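About Dritari

Dritari tests household claims. A company prints something on a box - "lasts twice as long," "gentle on all surfaces," "trusted by families" - and we try to find out whether it means anything. Often it means very little. We write up what we find in plain words and send it to the people who pay for us to exist, our subscribers.

We started in a rented room over a dry cleaner in Brudside, with a kitchen scale, two secondhand washing machines and a strong suspicion about fabric softener. The suspicion held up fairly well. The washing machines did not. We have more space now, and better scales, but the work is much the same: buy the product in a store, like anybody else would, and use it until there is something to say.

Who pays for this

You should ask that of any outfit that tells you what to buy, and you should be suspicious if the answer takes more than a paragraph.

Subscribers pay for it. As of October 2024 we had 1,896 of them. Our business plan had said 2,000 by that point, so we are behind, and we would sooner print the real number than round it up. We take no advertising and no free samples. Makers send them anyway, usually with a nice card. We send them back, and we keep the shipping receipts in a folder you can come and look through.

We do not have a seal, a badge or a gold ribbon to rent out to manufacturers. We have been asked. One firm wanted to know what it would cost to be called a "Dritari Favorite," and seemed puzzled to hear that we don't have favorites.

What we test

Cleaning products, mostly. Dish soap, laundry detergent, stain removers, polishes, the spray that says it is for granite and the spray that says it is for everything. We also look at small goods that make large promises: food containers, shelf liners, drain covers, batteries, light bulbs.

We stay away from medicine, baby products and anything you would plug into a car. Those need skills we don't have, and we have read enough bad reviews by people who went ahead regardless.

How a test works

Each test begins with the exact words on the package. We copy them down and ask what would have to be true for them to be fair. "Kills odors" is a harder claim to check than it sounds. "New formula" is easy to check and usually dull - in several cases the new formula was the old formula with a different perfume.

Then we run the product against the cheapest thing that does the same job. For cleaners, that is very often hot water and a cloth. It is a tough opponent, and a good many products in our reports fail to beat it by any margin we could measure.
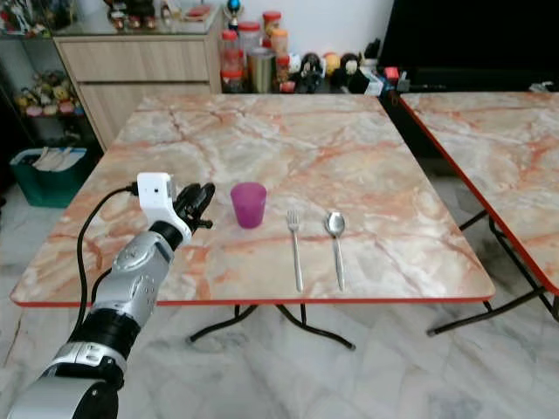 Dritari - Surfaces & Finishes Team

Surfaces & Finishes handles anything that gets wiped, scrubbed, waxed or rubbed: tabletops, counters, floors, tile, and the products sold to look after them. The team's longest piece of work so far is the Nasution wear test, named after the street our second workshop is on. A sample panel is wiped 1,000 times with the product and a matching panel is wiped 1,000 times with plain water. After that, we compare the two under the same lamp.

We don't claim this is the same as years in a kitchen. No one drops a pan on our panels or leaves a wet mug on them overnight, and a lab that tells you its rubbing machine equals "five years of normal use" has made up a number. What the test can do is show whether a cleaner dulls a finish sooner than water does. Some do, including a few with the word "protect" on the front.

The team also keeps the Flinell list, our running record of phrases we have given up trying to test. "Restores natural beauty" is on it. So is "professional strength," which we wrote to several makers about in March. The replies we got did not agree on which profession.

Where we have been wrong

We called a grout cleaner useless and had to take it back when a reader pointed out that we had skipped the ten-minute wait in the directions. She was right. We ran it again and it did a decent job. The first report is still on the site with the correction at the top, since taking it down would have made us look better than we were.

We were also too kind to a line of storage tubs whose lids warped a few months after we had praised them. We now hold on to the products we recommend and go back to them.

If you think a report is mistaken, write to us and say which part. Tell us what you did and what happened. "I've always used it and I like it" is a fine reason to buy something, but we can't do much with it.

Joining and visiting

Subscriptions run for a year and stop when the year is over. We don't renew them without asking. You can read three full reports before you pay, and we suggest picking ones about products you already own, so you can check our work against your own sink.

The Brudside workshop is open to subscribers by appointment. Please don't bring products for us to test on the spot. We buy our own.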